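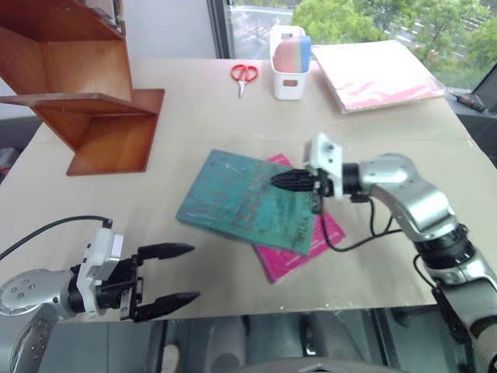
Wednesday, after lunch

Spent the morning on the budget sheet for next year. The Wesstead office wants a single number by the end of June and I don't have one yet. What I have is two quotes for spare gripper fingers and a long list of small things.

Jondemetti quoted 154 a pair for fingers, 3 pairs minimum. Gallagher is cheaper per pair but adds 200 for shipping and setup, and they won't hold the price past the summer. I put Jondemetti in the sheet for now. If we end up ordering for Skeltstead too, the shipping gets split and Gallagher wins. Need to ask Skeltstead what they're planning. I asked in the spring and never got an answer.

We're on the book task this week. Books are harder on fingers than I budgeted for last year. A flat cover doesn't give you much to grab, so the tips do most of the work, and the tips are what we replace. I had one line for "consumables" and it was gone by March. This time fingers get their own line and cardboard, tape and cable ties go in another.

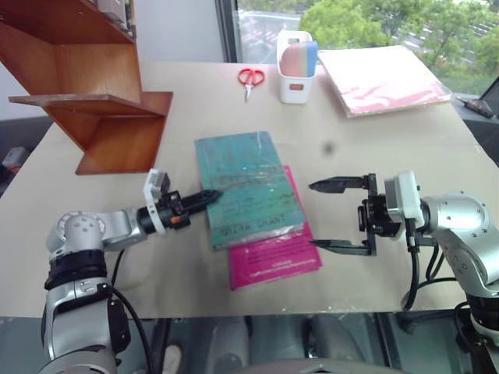
Book task, left gripper closed at the edge of the teal book, right one open.

Cables are the other item. I want a full spare set for both arms, wrist to base, and proper clips to go with it. The quote came to 1035, more than I wanted to see on one line. I could ask for one arm's worth and hope. I did that last year with the power supplies and lost two days waiting on a delivery, so I'm going to ask for both and let them cut it if they want to.
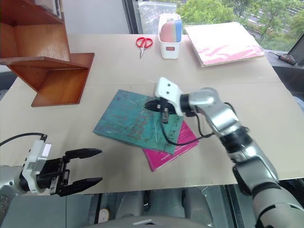 Left to price: a second set of books in mixed sizes, some kind of mat to go over the table in place of cardboard, and a service visit. The service visit might come out of the Skeltstead money. Not sure who decides that.

Didn't get to the training line at all. Will do it tomorrow before the call, then send the sheet to Wesstead with the gaps marked in yellow.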